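Home > Forums > Manipulation > Software > Planning & Perception
Register | Log in | Search | New posts

Two arms, one table, and a planner that will not commit

16 replies | 800 views

mtikkanen
February 17, 2024

Long post, sorry. Skip to the bold bit if you like, except the forum ate my bold, so good luck.

We have a bimanual table-clearing setup. Dishes go in a tray on the left, rubbish goes in a bin on the right. Perception is an instance segmentation model feeding a grasp proposer, then a task planner (ours, we call it Hiltent, it was named at a pub) decides which arm takes which object in what order. Motion planning is off the shelf and behaves itself.

The problem is the task planner dithers. It re-plans every time perception publishes a new set of objects, and when things are clustered the instance IDs shuffle. So the left arm sets off for a cup, the cup changes its name halfway there, the plan is declared stale, and the arm goes back to think about what it's done. On sparse tables it's lovely. On a heap it can spend four minutes achieving nothing, very smoothly.

What I've tried:

- Lowering the perception rate. Fewer changes of mind, same indecision.
- A hysteresis term on the assignment cost. Helps until the IDs swap, then it's loyally attached to the wrong object.
- Tracking by mask overlap. Fine until an arm passes over the pile, at which point everything is a new object and we all introduce ourselves again.

Has anyone got a pattern for this that isn't "buy a better tracker"?

Like (9) | Reply | Report

---

dmacgiolla

Freeze the world. Take one look, commit to one pick, execute it, look again. Your planner shouldn't be allowed to hear from perception between the pre-grasp pose and the retreat. You're giving it a newspaper every 100 milliseconds and wondering why it's anxious.

Like (4) | Reply | Report

---

hegarty_o

Disagree with Diarmuid, as is traditional. Look-once works right up until the first arm nudges something the second arm has already planned for. With two arms you're always moving somebody else's furniture. If you freeze, you need a rule about who gets to move while the other is frozen, and then you've built a single-arm system at twice the price.

Merja, what does the cluster look like? "Heap" covers a lot of ground. And is the gripper masked out of the segmentation input or is it in there with everything else?

Like (4) | Reply | Report

---

mtikkanen

Gripper is masked using forward kinematics and a slightly fat version of the URDF mesh. How fat is a matter of debate in the office. Cables aren't in the mesh at all.

One of the starts that gives it grief, from the head view: 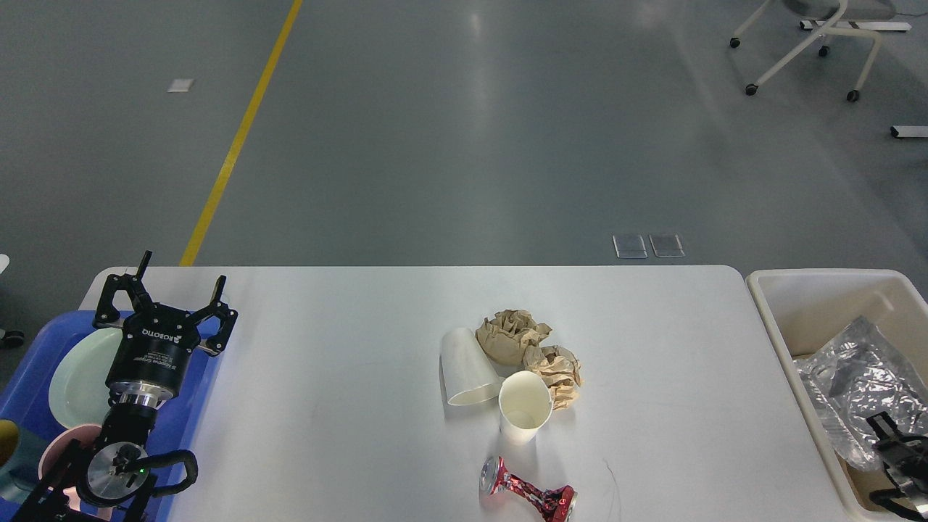

Things I know are wrong with it, before you all pile in

1. The two cups. Same white paper, one standing and one tipped over, right beside each other. They come out as two instances, or one instance, or (my favourite) two cups and the mouth of a third. The assignment cost treats them as interchangeable, so a swapped ID is mathematically harmless and practically a disaster, because the grasp for an upright cup is no use at all on one lying down.

2. The brown paper. Two crumpled balls up against the cups. Crumpled paper has no opinions about where its edges are. The mask boundary wanders and takes the centroid with it, and my "has this object moved" test goes off on something that hasn't budged.

3. The can. It's crushed and red and on its own nearer the front, and it segments perfectly every single time. Naturally the planner leaves it for last. The cost function prefers objects close to other objects, because I wrote it in December with the idea that this would save travel. I'd like a word with December me.

4. The foil bag in the bin. Wrinkled, shiny, and depth there is confetti. It's already in the bin, so it should be out of play, but the bin region is a box I typed in by hand and a few foil points leak over the side of it. Every so often the planner announces there's rubbish to collect from the rubbish.

Like (9) | Reply | Report

---

hegarty_o

Okay, number three is your answer and you've filed it as a nuisance. Take the can first. Sort by confidence and isolation, and the pile gets its turn when it's the only thing left and both arms can pay attention to it.

Number four, put a margin on the bin volume and go and have lunch.

Like (4) | Reply | Report

---

tpritchard

Taking the easy ones first is good advice for demos and poor advice for throughput. You end up with the worst cluster at the end and only one arm that can sensibly reach into it. I'd sooner break the cluster early, while there's free table to spread things onto. One push with a closed gripper and those paper balls are separate from the cups and everyone's masks calm down.

Like (4) | Reply | Report

---

dmacgiolla

Tomos proposes solving perception by hitting it.

Like (16) | Reply | Report

---

tpritchard

It's called interactive perception when you write it up.

Like (16) | Reply | Report

---

pbuckley

Coming at this from the tooling end. I maintain Cestier, which some of you will have used for behaviour trees and sworn at.

I think there are two problems in this thread wearing the same coat. One is identity: which blob is which. The other is commitment: when is the planner permitted to change its mind. Merja's hysteresis tries to fix the second by leaning on the first, and the first is made of jelly.

What I'd do is stop keying the plan on instance IDs altogether. Key it on the grasp. A committed action stores a pose, an approach direction and a small volume around it. At each perception update you ask one question: is there still something in that volume that supports this grasp? If yes, carry on, and it can be called whatever it likes. If no, abort. No need to know whether it's cup one or cup two. It's a thing you can pick up from there in that manner.

That also deals with the upright/tipped business. A swapped label can't drag the wrong grasp along, because the grasp never belonged to the label.

Like (16) | Reply | Report

---

mtikkanen

Oh, that's rather good. I'm annoyed.

Question though: the check needs the volume to be visible, and for the last part of the approach the gripper is sitting right over it. With the fat mask I'd lose most of the points in there. So the answer becomes "no support", abort, and we're back to the arm going home to think.

Like (4) | Reply | Report

---

pbuckley

Three-valued answer. Supported, unsupported, can't see. "Can't see" counts as supported for as long as the reason you can't see is your own arm, which you know from kinematics. If the reason is the other arm, pause and don't abort. Finger feedback sorts out the truth at the end. If the gripper closes all the way on air, you've learned something.

Like (9) | Reply | Report

---

hegarty_o

Paper cups, though. By the time your fingers register contact on one of those you've made it a flat paper cup. I wouldn't lean too hard on closure feedback without turning the force right down.

Like (4) | Reply | Report

---

pbuckley

It's on its way to the bin. I can live with flat.

Like (9) | Reply | Report

---

dmacgiolla

I'd like it noted that "can't see counts as supported while your own arm is in the way" is freezing the world between pre-grasp and retreat, with extra steps and a nicer accent.

Like (16) | Reply | Report

---

pbuckley

It's freezing a small box, Diarmuid. The rest of the world carries on without you. The other arm can still be told its target has rolled off.

Like (9) | Reply | Report

---

hegarty_o

Which leaves arbitration. Merja, how do you stop both arms claiming overlapping volumes? If the key is a grasp and there are two valid grasps on the same ball of paper, one from each side, the planner could quite happily hand them out as two jobs. IDs were at least preventing that.

Like (4) | Reply | Report

---

mtikkanen

Reporting back. I put Philomena's version in on a branch, with the three-valued check, and for Oisín's point I reserve the volume plus a bit when an arm commits. The other arm's candidates get thrown out if they touch it. Crude, but it's a dozen lines and I understand all of them.

It ran the cluster layout nine times. No dithering in any of them. It did go for the same patch of bare table twice in one run, where I think a bad depth return had set up a grasp with nothing behind it, so I still need some memory of failed grasps. I also flipped the sign on the December cost term and I'm not discussing it further.

Haven't tried Tomos's push. The motion planner treats the table as something never to be touched, and persuading it that paper is an exception looks like a week's work. If anyone has done contact-tolerant planning on top of a stock collision checker, I'd be glad to see how you labelled the objects. Also still open to offers on how fat to make the arm mask, as the office is now split into factions.

Like (9) | Reply | Report

---

tpritchard

Per-object allowed collision list, switched on for the push only, fingers only. Leave the table forbidden and run the push a little above it. I'll dig out the config, it's on a machine called Sostent that I have to go and physically turn on.

As for the mask, whatever the fattest faction wants, plus the cable.

Like (4) | Reply | Report

Page 1 of 1 | Previous thread | Next thread | Back to Planning & Perception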